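Sending a Parcel Home: What I Learned From 14 Boxes

July 9, 2024 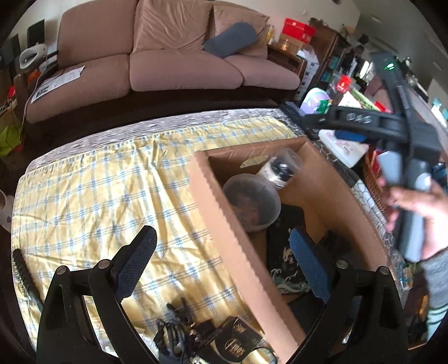

When I moved to Sirkstead, I believed that the post would be the easy part of living far from my family. My mother stayed in Emari, 2402 kilometers away, and between us there are two borders and one very slow sorting office. Since then I have mailed 14 boxes to her, and I remember something from every one of them.

The first box was too big. I filled the empty space with newspaper, and the clerk at Angelovski, the small shipping shop next to the station, lifted it with one hand and shook it. Everything inside moved. She gave it back to me and told me to come again with a smaller one. I was a little offended, but she was right.

Food is the most difficult. My mother asks always for the same tea and the same hard candy, and I ask her for dried plums. Glass I do not send anymore. One jar of honey in December taught me this, and my aunt's wool scarf never recovered.

Then there is the customs form. It wants a value for each thing, and how do I write a value for a used cookbook? For years I put one coin more or less, as I felt that day. Now I keep the receipts in an envelope, and for old things I write what I would pay for them at a market.

The price also changed. My last box cost 193 in our money with the regular service, and Wastik, the courier that many people in my building prefer, wanted much more for the same weight. It arrives quicker, I admit it. But my mother likes to wait. She says a parcel on the road is a reason to call the neighbors.

She keeps the empty boxes under the stairs, with my handwriting on them. In spring she sent one back to me, full of plums, with her address written over mine.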